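Knitwear drive: what we can take and how to pack it

The Prindamia winter box will be collected in July, and Naheed Awan has 80 spaces left on the shelves. We take sweaters, cardigans, scarves and hats in any adult or child size. Coats go to the Tradesari drop-off instead.

Wash everything first and let it dry flat. Check the cuffs and elbows for holes. Small ones are fine — Fung-ping Chiu does the mending and has wool in most colors. Please leave out anything felted or badly stretched.

Fold, don't hang. Last year 17 sweaters came in on wire hangers and the shoulders had to be steamed back into shape.

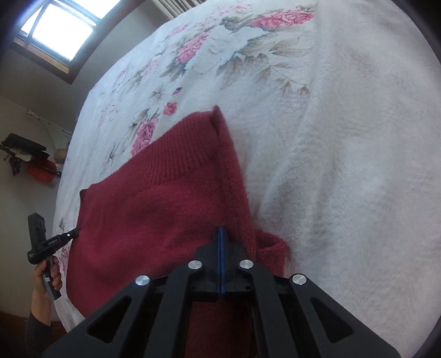

Sweaters fold best on a bed, where there is room to spread the knit out before you start. Smooth the body from the middle toward the sides and get the ribbed band straight, like the wide one on the dark red knit, whose ridges run close together. Then fold in thirds and put the size on a paper tag.

Bags can be left with Waqas Naqvi at the side door.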